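Bench tips, PC teardown with the arms
Plellthorpe workshop, updated 30 July 2024

Since the arms came in, the job is less unscrewing and more setting up. Wrists are happier. Backs too. A few things we learned at the Vunier line, written down quick before shift.

Tower on its side, open side up. Always. Standing cases tip when the gripper pulls.

Move the data cables out of the way of the memory slots before you start. Gripper fingers are wider than yours and dont feel a snag.

Latch clips on memory: check them by eye, then go slow.
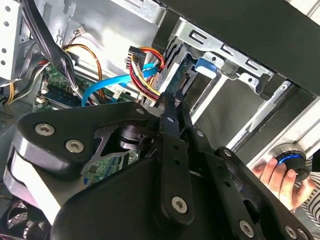 Swap every 10 towers. Your eyes go before your hands do. Ludmila Vaněk keeps the rota for Orbán and Dollholm orders, ask her if you want mornings.

Wipe the gripper fingers at lunch. Dry cloth, no spray.

Screws go in the tray by size, same as before. We still sort those by hand and it's nice sit-down work if your knees are bad.

Check the gripper screws at start of shift. Hex key lives in drawer 9. Put it back!!

Last batch was 576 towers, 13 set aside for bent sockets. Write the reason on the tag, "broken" isnt a reason.

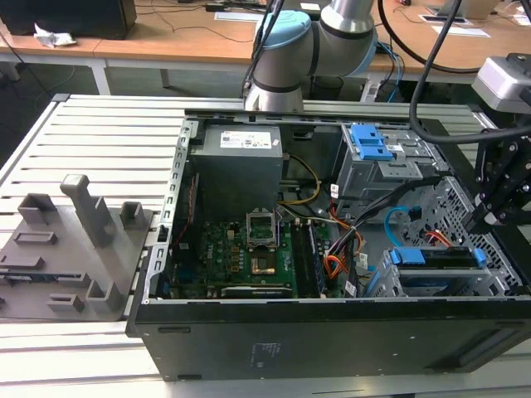 Do I need to know programing to work this bench?

Most of us don't. You need to know the inside of a PC and where the stop button is, the rest you pick up in your first week next to someone.

Tags and spare cloths are on the shelf by the door.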